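Ticket 142: Two-arm cell, cable slack and start checks
Opened by: Marites Buenaventura, Kotico, Cabanatuan
Assigned to: Ariel Baluyot, Zellodbridge support
Opened: 6/17/20
Status: Closed

Marites wrote:

Hello Ariel, and thank you for being so patient with me on the phone. I promised to put it all in writing, so here goes, and please forgive the length! We run the cloth folding cell with both arms on the one rail, and our trouble is the right arm. When it reaches far to the left it slows down and stops with a following error on joint 4. It did this a few times in April, then went quiet, and now it's back. The left arm has given us no grief at all.

I have already restarted the controller, swapped the power leads between the two arms (the fault stayed with the right one) and gone over the bracket screws. Our Molero checklist says to keep cables "clear of the work," and I'm afraid we have all been reading that in our own way. One of my operators takes it to mean clear of the table and another takes it to mean clear of the fingers.

Ariel replied:

Hi Marites, no need to apologize, I would much rather have too much to read than too little. Swapping the leads was a good thought and it saves us an afternoon. Before we go near the motor, could you tell me how the cable on the right arm is run when the arm is stretched out over the table? I'd like to know where the slack ends up, and whether the loop at the elbow has room to open. 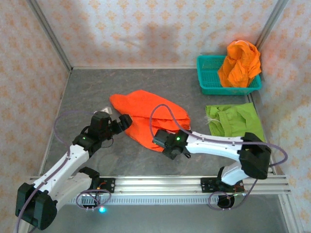 My suspicion is the cable dress. With a long reach, whatever slack you have gets used up at one end and piles up at the other, and a cable lying over the cloth can be picked up along with it. Please stop the cell, lock out the power and move the right arm by hand through the whole folding path. If you feel it pull anywhere, note which joint and which direction.

Marites wrote:

Done, with the power locked out and the tag on. There is a pull! It comes in the last part of the reach, and I could feel it through the forearm. I moved the tie nearest the elbow back 60 mm, tried again by hand, and it went smoothly all the way. Then we ran 400 cycles at reduced speed with no stops. I can't tell you how pleased we were.

Ariel replied:

Wonderful news. Now let's get the wording fixed so the next shift isn't left guessing. I would replace that one line in your checklist with these:

Power is locked out and tagged before anyone reaches into the enclosure, even to pick up a dropped cloth.
Each arm is moved by hand through its full path after any change to a cable or tie.
No cable rests on the cloth or passes between the gripper fingers at any point in the path.
Loose scraps and threads are cleared from the table before the start.
The first run after a change is at reduced speed.

Marites wrote:

I've typed these up and taped them next to the start button, and both shifts have read and initialed them. One small question while I have you. Does the hand check apply if we only change the cloth program?

Ariel replied:

Yes please, if the new program reaches farther than the old one. Otherwise the reduced speed run is enough. I'll close this now, but do reopen it under the same number if joint 4 complains again.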